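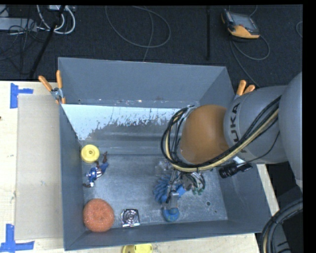 Notes from the Dawber visit, May 30, 2025. Quick ones – typing on the train.

Carol Bloxham walked us round returns. Mixed bins, all odd shapes, used to be hand-sorted by 18 people a shift. Now the arms pick and people do the rejects, the labels, the jams. 1,528 items the day before, she said.

Asked Amparo Ríos (nights, ex-sorter) what changed. Shoulders better. More walking. Less talking, wich she misses. Training was two days in Febuary – too short, she thinks.

Didn't get to see the Marnix line. Pay grades for the new jobs still not settled. Ask Carol again.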